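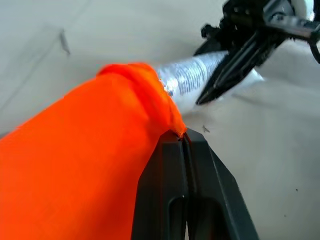

Welcome back to Popular Music and Its Records, and thank you for getting through the listening from last week, which I know was a long one. Today we are on the cover version, and what a band does when it plays a song that already belongs, in most people's heads, to somebody else. I find it helps to think of cloth. Take the bunched orange fabric at the top of these notes: along one side it is rolled over into a thick lip, lower down it is much smoother, and it is all one piece. A tune will put up with the same sort of treatment (more than you'd expect!), and you can gather it up tight in one verse and let it out again in the next without losing it.

## The Ormsby tapes

Our main example is *Ormsby*, the second album by the folk-rock group Brustard, put out on the little Bellska label. It has eleven tracks and only four of them are the band's own. Please listen to side one before the seminar, and do try to hear it on speakers if you can borrow some, as the bass nearly vanishes on laptops.

Things to listen for:

- the opening track runs at 131 beats per minute, a good deal quicker than the old harmonium version in your reader
- the singer drops the third verse altogether
- the drums come in late, and rather quietly
- the last chorus moves up a tone (some of you will hate this, and I'd love to hear why)

The first pressing was 1,013 copies. The library has one, kept behind the desk, and you may play it there but you can't take it home.
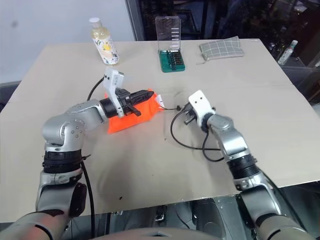 **Does a cover have to change the song to be worth hearing?**

Plenty of good ones change very little. A new voice at the same speed and in the same key can still bring out a line you had never noticed, and Brustard's version of the Zorow lullaby on side two does just that. What I'd like you to do is say exactly what you hear, with timings, before you tell me whether you like it.

## For the seminar

Choose one pair of recordings, an original and a cover, and write around 30 lines comparing them. Bring 2 printed copies, one for me and one to swap with your neighbour. Don't worry about musical terms if you haven't studied them; "the guitar goes wobbly here" is perfectly all right so long as I can find the spot.

The longer essay isn't due until January, and we'll talk about titles once everybody has settled on a record.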